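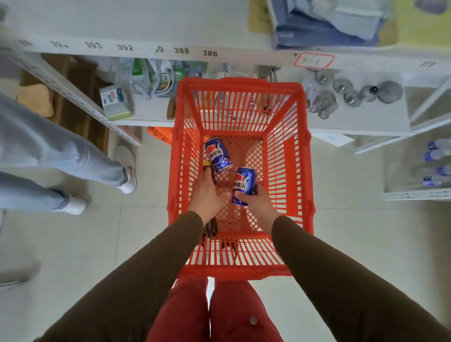
Drinks being handled in a shopping basket, shop floor, Dornanthorpe.

Progress report: Dornanthorpe shop stock and shelving
Prepared by Yee-man Kong, 28 October 2025

1. Work done this period

The white metal shelving is up and in use. Each line of stock now has a number, and the numbers are being put on the shelf edges as each bay is finished. We have numbered 296 lines so far. Of these, 67 are drinks.

Drinks were done first as they take the most handling. Cans and bottles were taken down by hand, checked for date and either put back on the shelf or set aside in a basket. Glass bottles and plastic bottles had been mixed together under the old layout. They still share a shelf in places and this will be put right when the second drinks bay is free.

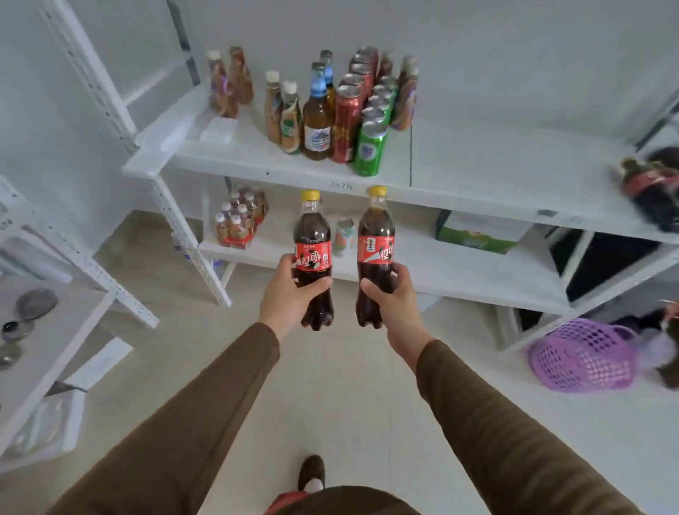
Cola is the fastest seller and has been given a place at the front, where it can be reached without moving the beer. Staff asked for this and it has cut down on the time spent restocking.

2. Household goods

This section is behind. Kitchen utensils and small metal fittings are on the shelves but have not been divided up, and several lines have a price label but no number. Stotska has promised dividers and we are waiting for a delivery date.
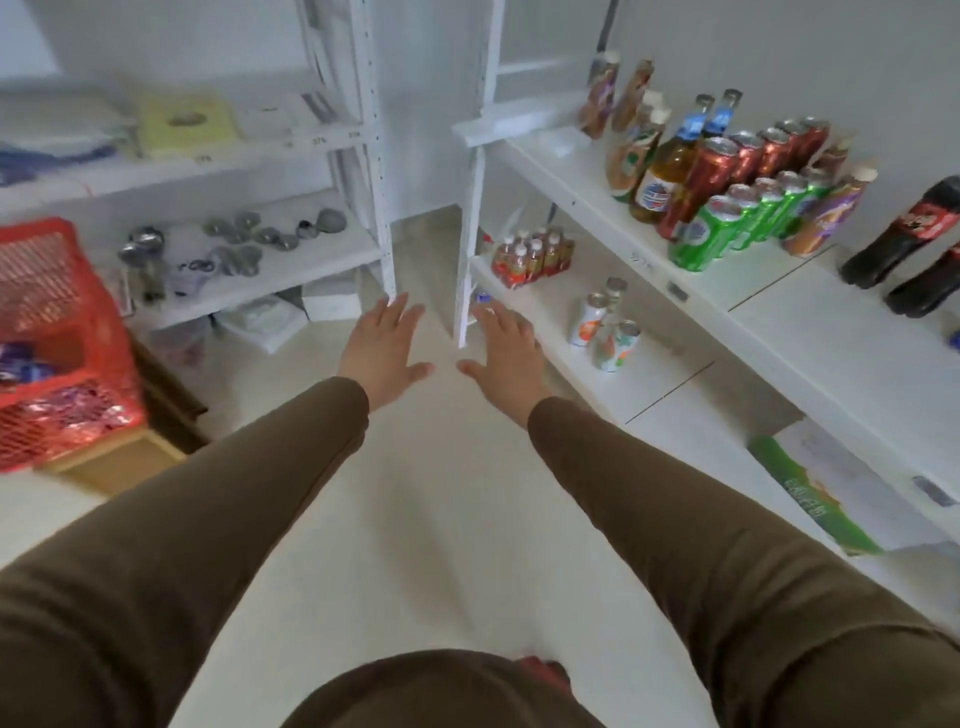 Boxes and crates are still being kept on the floor beside the shelving. They will move to the store room once Riritz has fitted the racking there.

3. Spending

We have spent 900 of the shelving grant, all of it on uprights and label strip. A further 92 is committed for label holders from Lui. The invoices are attached.

4. Next steps

Finish numbering household goods. Separate glass from plastic. Clear the floor beside the shelving. A full stock count is planned for February, and the next report will follow it.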